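Wenwood Alphabet Blocks, the big tub. Four stars, and I'd like it noted that I went in planning on two.

I bought these in March to replace a plastic set that had been chewed into abstract sculpture. Wenwood sells them in tubs of 24 or 100. I got the 100, being a person who learns nothing.
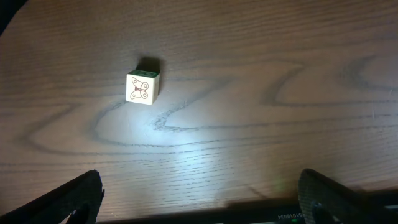
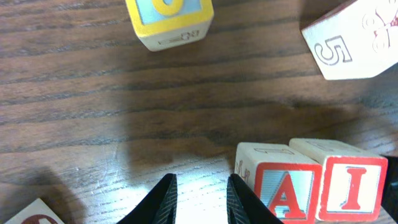

*Butterfly block first, then the A and the I with a third one behind them.*

## The good

The printing has charm. The butterfly is a few thin lines and a spot on each wing, and it's nicer than most of the art in my house. The letters are big, red and hard to misread – my A has a serious border around it, like it's been promoted. Edges are softly rounded, a feature I've come to value while crossing the living room barefoot at 5 a.m.

They stack well, too. Our best tower was taller than the dog, briefly.

## The less good

Some of the faces are printed in pale outline, and those wear. A few of the numerals on ours are already faint enough that you have to tilt the block to tell what you've got. The bold colored letters have held up much better, so why not print everything that way?

Also, vowels. You will want more of them. We can spell plenty of things as long as they're Welsh.

## Compared to the others

The Skandden set is smoother, costs twice as much, and comes in a drawstring bag that closes once. Trodmont's are lighter and slide off each other if you breathe. I'd still take the Wenwoods.

Minus one star for the fading, and for the lid of the tub, which needs a grown adult and some language.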